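Monthly walk-through, Mercombe building, ground floor and storage
Aug 9, 2025. Checked by Kaisu Pesonen, copy to Annag Moffat

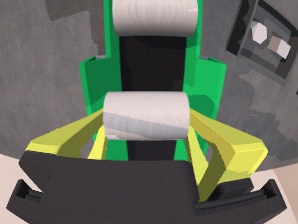

## 1. Exits and corridors

- [x] **Main door opens fully from inside.** OK. The handle is a little stiff but one hand is enough.
- [x] **Rear door opens fully from inside.** OK.
- [ ] **Corridor free on both sides.** Not OK. Two flat boxes from Cowie were standing against the wall by the stairs. I moved them to storage, but they must have a fixed place. The same comment is in the July list.
- [x] **Exit signs lit.** All lit. The one over the rear door is weaker than the others, please look at it next month.
- [ ] **Emergency lights tested.** Tested with the button. The lamp at the bottom of the stairs went out before the test time was finished, so I write it as failed. New battery needed.

## 2. Fire equipment

- [x] **Extinguishers on their hooks, seal not broken.** OK in all places.
- [x] **Pressure needle in the green area.** OK. In the kitchen it is in the green but near the lower line.
- [ ] **Service label readable.** The label on the storage extinguisher has got wet at some time and the date cannot be read. I asked Grestard for the date from their papers. No answer yet.
- [x] **Fire blanket in kitchen.** In place, and the straps hang free. Somebody had put a tea towel over it, which I took away.
- [x] **Alarm panel shows no fault.** Panel normal. The log book was last signed in July, and I signed it again today.

## 3. Electrical

- [x] **Distribution cabinet closed and reachable.** OK. Free floor in front of it is more than the 30 inches we ask for.
- [ ] **No extension cord plugged into another extension cord.** Not OK. Under the window desk in the office there is one cord in another, and the heater is connected to the second. I unplugged the heater. Annag, can you please speak with the people who sit there? I have written a note, but notes disappear.
- [x] **Cords and plugs without damage.** Checked those I could reach without moving furniture.
- [x] **Ground fault outlets in kitchen and washroom.** Test button works on both, and they reset normally.

## 4. Storage room

- [x] **Shelves fixed to wall.** Fixed. I pulled each one by hand.
- [ ] **Load sign on every shelf.** The sign for 200 pounds is missing from the shelf nearest the door -- the tape is still there, the paper is not.
- [x] **Heavy items on the lower shelves.** Better than last time. The paint cans from Sillar are now on the floor level.
- [x] **Ladder: feet, steps, locking bars.** OK. One rubber foot is worn on the outer side but still holds well. I would change it before winter.
- [x] **Cleaning liquids in original bottles.** OK, all with caps.

## 5. Kitchen and washroom

- [x] **Floor dry, mats lying flat.** Mat by the sink curls in one corner. I turned it around and will see if it helps.
- [x] **First aid box complete.** Filled up with small bandages and one eye wash. The burn gel is good until next spring.
- [x] **Water meter reading.** 2,369. This is not a safety point, but Annag wants it on the same sheet.

## Open points

| Point | Who | When |
|---|---|---|
| Battery, stair emergency light | Kaisu | this week |
| Fixed place for Cowie boxes | Annag | before next check |
| Service date from Grestard | Kaisu | call on Monday |
| Longer cord or new outlet, office | Annag | get a price first |
| New load sign | Kaisu | with the battery |

**Comment from Annag:** Thanks. The boxes can go under the stairs shelf in storage, I will tell the driver. About the heater, please keep it unplugged until I have talked with the office.

**Reply, Kaisu:** Heater is now in the storage room with a label on it. I did not understand which shelf you mean with "stairs shelf" -- is it the low one at the back?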